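4. Setting up and looking after the hand-held gripper

Our station in the Skalico project is one hand-held gripper used at one desk. Crisóforo Nava wrote the first setup sheet in May and I have kept it current from then on. This section covers what we do before a session and what we changed after the jaws started to stick.

The blue mat goes down first and stays in the same spot on the desk. The tray and the bottle go on the mat. The printed marker stands upright on its own small stand, facing the gripper. If the marker has been moved, we run the position check again, 40 readings, and throw out the old file. 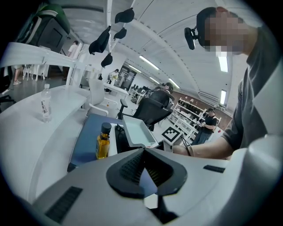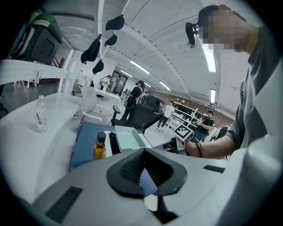
Figures 4 and 5. The station from the gripper side, with the bottle and tray on the blue mat.

The ribbed inner faces of the jaws are wiped with a dry cloth every 80 grasps. We tried 100 and the grip got worse near the end of the run. The vent grille on the left of the housing is brushed out at the same time.

On 07/09/2018 the jaws stuck half open 3 times in one morning. Nava opened the housing and found a screw backed out of the Enov guide rail. We put it back with thread lock and added it to the sheet. It has not come loose again. The spare rail from Arellano has not been fitted, and its holes do not quite line up with ours, so it would need drilling first.

Still open: the left vent screws are worn and should be replaced before the next group takes over.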